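Accueil Explorer Fils Enregistrés Se connecter

Fil - Robots & automatisation - Portes ouvertes

Jeudi, portes ouvertes chez Lirkitz, à Trevgate. J'y suis allé pour une petite heure entre deux rendez-vous, j'en suis ressorti au bout de presque trois. Je déroule tout ici tant que c'est frais (il y aura des fautes, je tape dans le train).

Pour situer : Lirkitz fait de la manipulation à deux bras. Pas d'usine, pas de voitures, pas de soudure. Des objets de cuisine et de bureau, des trucs qu'on a chez soi et qu'on attrape sans y penser. Moi c'est exactement ce qui me passionne, donc j'étais le client idéal.

L'accueil se faisait par petits groupes, toutes les demi-heures. Le mien était à 14 h. Il y avait une classe de terminale juste avant nous, très bruyante et très contente, et un monsieur retraité de la SNCF qui a posé les meilleures questions de l'après-midi. On y reviendra.

C'est Si-eun Kang qui menait la visite. Elle travaille sur l'apprentissage par démonstration et elle explique merveilleusement bien, en laissant des silences quand le robot bouge. J'ai fait beaucoup de visites où on te parle dessus en continu - là on avait le temps de regarder !

Première surprise : l'échelle. C'est une table. Une table en bois clair avec un tapis gris foncé dessus, deux bras devant, et voilà. On est tout près, on entend les moteurs (un petit chant assez aigu, pas désagréable).

La tâche du jour, présentée par Si-eun : débarrasser. Prendre un récipient, le soulever, le reposer ailleurs, recommencer. Dit comme ça, bof. Sauf que chaque fois que l'objet change un peu d'angle, il faut revoir toute l'approche de la pince.
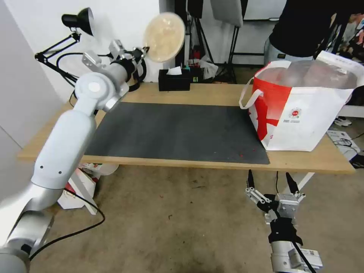 Chez Lirkitz, pendant la démo : le bras de gauche lève bien haut la pièce ronde beige.

Ce moment-là, le groupe s'est tu d'un coup. Un bras de robot qui soulève quelque chose de léger, en vrai, c'est assez hypnotisant. J'ai vu des dizaines de vidéos de ce genre et ça ne m'avait jamais fait cet effet.

Question du monsieur de la SNCF : « Comment il sait s'il serre assez ? » Réponse de Si-eun : sur ce poste, pas de capteur tactile au bout des doigts. On regarde l'écart entre les doigts et l'effort du moteur de pince, et le reste vient des caméras. Il a noté la réponse dans un carnet. J'ai noté qu'il notait.

Relance du même monsieur : « Et si c'est un œuf ? » Rires. Si-eun, très sérieuse : les œufs, ils ont essayé, et elle préférait qu'on parle d'autre chose. Je veux cette histoire un jour.

Un point technique qui m'a beaucoup parlé : les pinces sont parallèles, deux doigts fins à bout noir. Pour un cube, parfait. Pour un objet rond et peu profond, on n'a qu'une bonne option, pincer le bord. Il faut donc arriver avec un doigt dedans et un doigt dehors, et pas trop bas sinon on tape dans le tapis.

Essayez chez vous avec deux crayons et une assiette à soupe. Je l'ai fait en rentrant. C'est humiliant.

Côté données, parce qu'on me pose toujours la question : pour cette famille de tâches, ils en sont à 3 041 démonstrations enregistrées. Une démonstration = une personne qui pilote les bras du début à la fin. Tout n'est pas bon à garder, il y a un tri derrière, fait à la main.

Et le chiffre que j'ai préféré : 294. C'est le nombre de démonstrations ratées qu'ils conservent exprès, annotées, dans un dossier à part. L'objet glisse, la pince arrive trop haut, le récipient se retourne. Si-eun dit qu'elle les consulte plus souvent que les réussites.

Leur logiciel d'enregistrement s'appelle Olvera. Maison, pas publié. J'ai eu droit à trente secondes d'écran : les vues caméra en haut, les positions des articulations en courbes dessous, et on se promène dans l'essai avec un curseur. Simple, lisible, j'en veux un pour tous mes projets.

Petit détail d'Olvera que j'adore : quand on marque un essai comme raté, il faut écrire une phrase. Pas de menu déroulant, une vraie phrase ! On nous en a lu une : « Trop confiante sur la descente. » C'était de l'opératrice, à propos d'elle-même.

Ensuite, passage à la pratique. Cinq personnes du groupe pouvaient tenter une prise en téléopération. J'ai levé la main tellement vite que j'ai bousculé ma voisine (pardon encore, madame).

On tient deux poignées, une par bras, avec une gâchette qui ferme la pince. Le bras suit avec un tout petit retard. Tellement petit qu'on croit l'avoir oublié, jusqu'au moment de fermer les doigts - et là on ferme trop tôt. Systématiquement.

Mes essais : 3. Premier, je ferme dans le vide. Deuxième, j'attrape, je lève de deux centimètres, je lâche de trouille. Troisième, je soulève pour de bon et je repose. Applaudissements polis de la terminale d'avant, qui traînait encore dans le couloir. Meilleur moment de ma semaine, je le dis sans honte.
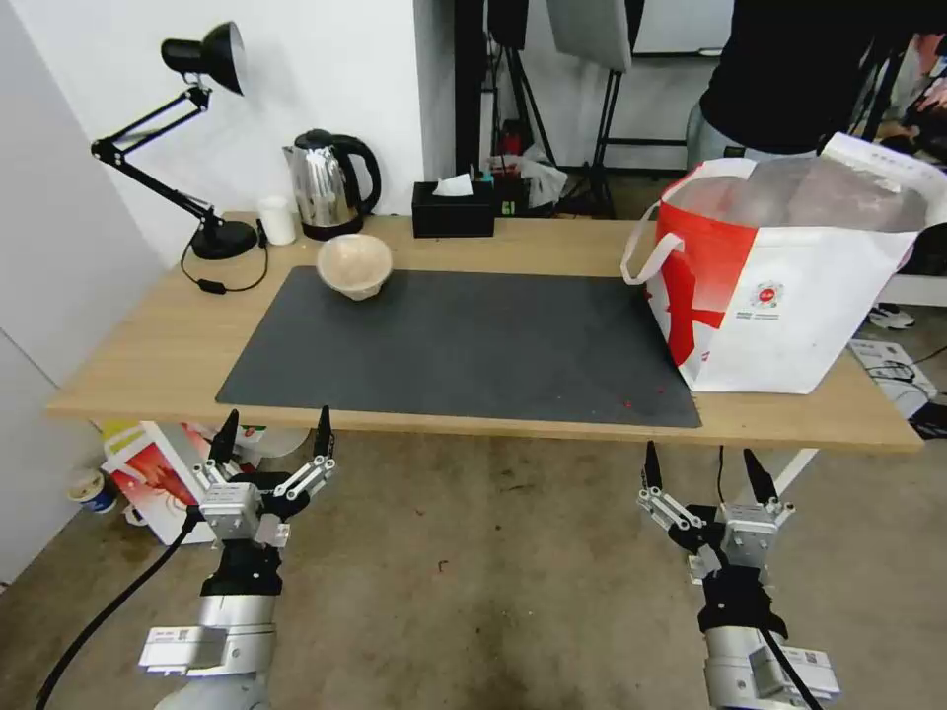

Ce que j'ai compris en tenant les poignées, et que je n'avais jamais compris en lisant des articles : la difficulté se joue avant le contact. Une fois que la pince est bien orientée, le reste suit. C'est l'approche qui demande de tourner le poignet, de corriger, de reculer un peu, d'y retourner.

Autre chose : on utilise très peu le deuxième bras quand on débute. On le laisse ouvert à côté et on l'oublie. Les gens entraînés, eux, s'en servent pour bloquer l'objet ou le redresser pendant que l'autre travaille. Keegan Prendergast nous l'a montré à la fin, on aurait dit quelqu'un qui fait la vaisselle chez lui.

Keegan s'occupe du matériel. Réglages, câbles, doigts de pince, tout ce qui s'use. Il a passé dix bonnes minutes à me parler de la forme des bouts de doigts et je l'aurais écouté une heure. Ils en ont testé des plus larges : meilleure tenue, mais impossible de se glisser sous un bord posé à plat.

J'ai demandé pourquoi un tapis gris foncé. Je m'attendais à une réponse savante sur le contraste. Il y en a une, oui, les objets clairs s'y détachent bien. Et puis, d'après Keegan, c'était surtout celui qu'ils avaient en stock.

Ce que j'ai aimé aussi, c'est que la table n'est pas vidée de toute vie pour faire joli. Au fond il y a une lampe de bureau noire, une bouilloire, une boîte de mouchoirs. Au bout, un grand sac rouge et blanc. Si-eun tient à ce que les scènes ressemblent à un endroit où quelqu'un habite, avec du bazar sur les bords. Un modèle entraîné sur une table nue panique dès qu'on pose une tasse.

Question d'une lycéenne (restée avec nous, elle a bien fait) : « Est-ce qu'il reconnaît les miettes ? » Silence. Puis Si-eun : non, pour l'instant les miettes n'existent pas pour lui. Il débarrasse, il n'essuie pas. La lycéenne : « Comme mon frère. »

Plus sérieusement, l'essuyage est sur leur liste. C'est un tout autre problème, il faut garder une pression régulière sur une surface, et savoir quand s'arrêter. Ils n'ont pas donné de date et j'ai trouvé ça sain.

On a eu droit aussi au mode autonome, sans personne aux poignées. Il est plus lent que Keegan, nettement. Il hésite au-dessus de l'objet, il repart, il revient. Sur les passages que j'ai vus, il y a eu des réussites et un beau raté, récipient poussé jusqu'au bord du tapis. Personne n'a fait semblant de rien, on a regardé le raté dans Olvera dans la foulée.

La phrase écrite pour ce raté-là, proposée par le monsieur de la SNCF et acceptée telle quelle : « Entré en gare un peu vite. » Elle est dans la base maintenant !

Question pratique qu'on m'a déjà envoyée trois fois en message : oui, c'est gratuit, et oui, on peut venir avec des enfants. Il y a un marquage à ne pas franchir quand les bras sont sous tension, et un bouton d'arrêt que chaque visiteur apprend à trouver avant de s'approcher. Prévoyez des chaussures confortables, on reste debout.

Pour y aller : train jusqu'à Illilov, puis le bus qui monte à Trevgate. Le bus est rare après 17 h, j'ai fini la descente à pied avec ma voisine bousculée, qui enseigne la techno en collège et qui ne m'en veut pas. On a parlé de pinces tout le long.

Prochaine session en septembre. Keegan espère avoir un second poste d'ici là, pour que davantage de gens puissent essayer les poignées. J'y retourne, c'est décidé, et cette fois je me sers des deux bras.

Ajout, on me demande le temps d'apprentissage : d'après Si-eun, une demi-journée pour être à l'aise sur un objet simple, et beaucoup plus pour faire des démonstrations régulières, toutes au même rythme. C'est la régularité qui fatigue. Ils font des pauses fréquentes, avec du thé.

Ajout 2 : non, je n'ai pas d'infos sur le prix des bras, j'ai oublié de demander. Si quelqu'un y va en septembre, posez la question pour moi. Et demandez pour les œufs.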